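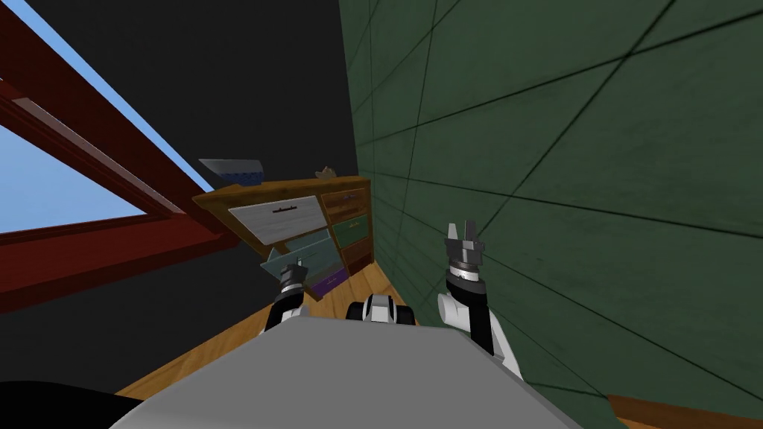

Service department hours change in June

2/6/20

12 shares | 3 comments

Pudholm Motors is moving its service department to longer hours. Starting in June, the shop will open at 7 a.m. and close at 7 p.m. on weekdays. Saturday hours stay the same, 8 to noon, and the parts counter will keep the same schedule as the shop.

The change comes after last year's customer survey. We got 1328 replies, and the most common request was a later pickup time. Until now the cashier window has closed at 5:30, and people coming from work on the Coto side of town had trouble making it. Night drop stays where it is, to the left of the service entrance, and the envelopes are in the slot under the box.

We are also adding four loaner cars, all Pitance sedans. Loaners are for jobs that will keep your car overnight. Please ask for one when you book, not when you arrive – they go quickly, and we can't hold one without a name on it. You need a valid license and your own insurance card. Return the car with the same amount of fuel it had when you took it.

A note for Zulu pickup owners: the 44-point inspection is now included with every second oil change. Before this it was sold separately. If you have a prepaid maintenance plan, nothing changes in what you pay, and the inspection sheet will be in the glove box with your receipt. Owners who bought the inspection on its own since the start of the year can bring in the receipt for a credit toward their next visit.

Tire storage is nearly full. If you want us to keep your winter set over the summer, call the service desk before the end of March. Sets left from last season will be kept only if the storage fee has been paid.

Appointments for the new evening hours can be made by phone starting in May, extension 1889. The online booking page will show the later times once the new schedule is loaded. Walk-in oil changes will still end at 4 p.m., including on the days we are open late.

Share this item | 3 comments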